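Speaker notes – "Two trays: what our student group learned from one small task"
Version for the club evening, 2021-01-11

Before starting: check that the clicker works, put the water on the left side. Speak slowly. If the projector is late, begin anyway with the story about the name.

Opening

Good evening, and thank you for coming. My name is Ljubica Živković, and I am in the second year of the robotics program. I will talk for our team, which is called Grastlow. The name has no meaning. We needed to write something in the form and the form did not accept an empty line.

(Wait for the laugh. If there is no laugh, continue.)

I want to tell you about our term project. In the autumn we received the list of topics, and most groups chose something with wheels. We chose trays. We put one tray into another tray, and we take it out again. My mother asked me on the phone if this is really university. I told her yes, and that it is harder than it sounds.

Slide 2 – Why trays

A tray is a good subject for beginners, and also a nasty one. It is light, it has a thin lip, and when you take it at one side, the other side does what it wants. A cup you can hold around the middle. A tray you must hold at the rim, so every small mistake in the wrist becomes a big mistake at the far end.

(Take the sample tray from the bag and show this by hand. Hold it with two fingers only. Let it drop a little.)

The kitchen at our campus stacks and unstacks trays the whole day, and this was our first idea for where such work could be useful. We did not get so far. I say this early so that you are not waiting for a film of a robot in a kitchen.

Slide 3 – How we teach the movement

We do not program the movement point by point. One of us takes a hand-held gripper and does the task, again and again, and the movement is recorded. Later these recordings are used for training. The first person who tries it always says that it is easy. After half an hour the same person is asking for a chair.

Here I should mention Nadhirah Lumenta, who is our best operator by far. She trained as a dental assistant before she came to the university, and I think you can see it in her wrist. She taught all of us to keep the elbow close to the body and to breathe out when the jaw touches the rim.

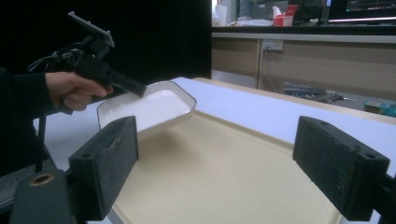 Slide 4. Hand-held gripper at the rim of the white tray, with the lower part of the tray inside the larger one.

(Leave this slide up for a while. Use the pointer for the tip of the long jaw and for the rim, nothing else.)

Please look at the place where the jaw meets the rim. Our whole project is in this place. The tray is tilted, one side is high, and the low side is inside the cream-coloured tray. In this position you have two contacts to think about, the one at the jaw and the one at the bottom. If you think only about the jaw, the low side can slide. If you think only about the low side, you squeeze too much and the tray turns.

The dark pads on the gripper fingers at the front are a subject for themselves. I will come back to them in two slides.

Slide 5 – Our bad recordings

We started with the rule that every recording is kept. This was my idea and I defended it for too long. By the end of the first month we had more than 4,000 recordings, and a good part of them was somebody hesitating, or starting from the wrong side, or talking to a friend during the movement. The training does not know that you were talking to a friend. It learns the pause.

So we sat down and sorted. We watched the recordings in pairs, and each pair had to agree before one was thrown away. It was slow and boring work, and we argued a lot about what is a hesitation and what is only a careful person. In April I would like to show you a proper written guide for this. At the moment it is a page of notes in Nadhirah's handwriting.

(If someone asks for this page: yes, I can send a scan.)

Slide 6 – Pads

Back to the pads. The first ones we tried were too smooth for our trays. We changed to a softer pad with more texture, and the grip became better, but now small dirt stays in the surface. We clean them before every session with a dry brush. Please do not use alcohol wipes. We tried, and the glue let go.

The other student group, Flirketier, has a different opinion and likes hard pads. They work with boxes, so maybe both groups are right. I would be happy to exchange a set with them for one week and compare.

Slide 7 – Light and colour

A short point, but it took us many evenings. A white tray on a white table is not kind to a camera. The glossy floor of the tray catches the light, and the rim can be difficult to find. We moved the lamps, and we put up dark material behind the work, and both things helped. Our supervisor, Dr. Szénási, said from the beginning that we should take coloured trays. We said that real trays are often white. I still think we were right, but we were tired.

Slide 8 – Where we are now

(Do not read the table from the slide. Say only this.)

On our last test day we gave the trained arm nine attempts at placing the tray. In two of them it failed, both times with the low side caught on the raised border of the larger tray. The other attempts ended with the tray inside. Taking it out again is still weak and I have no good number for you, so I prefer to give none.

Slide 9 – What we need

We are looking for new operators for the next term. You do not need to know programming. Left-handed people are very welcome – at the moment we have only right-handed recordings, and we would like to know what changes. A session is one hour, with a break in the middle, and the break is obligatory.

We also need trays. If your family has a bakery or a canteen and there are old ones in the storage, please bring them, also with scratches.

The sorting tool that we wrote is called Grisasance, and it is on the club server in the shared folder. It is ugly but it works on the old laptops too.

Questions I expect

Why not use a suction cup? It would be a good choice for a flat floor, but our task in the course was to grip with fingers.

How long until a new operator is useful? For most of us it was the third session. Before that we record, but we mark the files as practice.

Does the recording hurt the hand? The handle is comfortable, but the weight is in front. Change the person when the shoulder becomes stiff, do not wait for pain.

(Thank Nadhirah by name and ask her to stand up. Leave the contact slide on until the room is empty. Put the sample tray back in the bag, last time it stayed here.)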